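Print this page | E-mail to a friend

Fruit on the Blue Tablecloth
By Vija Hunt
July

We had a mixed haul from the Kulkarni stand this week, some 40 pieces, and I couldn't stop fussing with it on the round table (the pine-tree cloth is my favorite!). Click through, and tell me which plate you'd eat first.

Plums and tomatoes together
I know, I know, but they look so good side by side! The oval plate is the one I always grab, and whatever didn't make it on just sat next to it on the cloth. The big orange one in the middle had split its skin, so it was first in line for lunch. 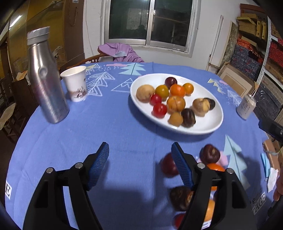 What's next
Bindu Salian wants the dark plums for her cake, which takes 5 of them and 20 minutes of pitting if you're slow like me. The tomatoes are going into a salad with way too much basil. More pictures when the pears come in!

Last updated: July, 4:15 p.m.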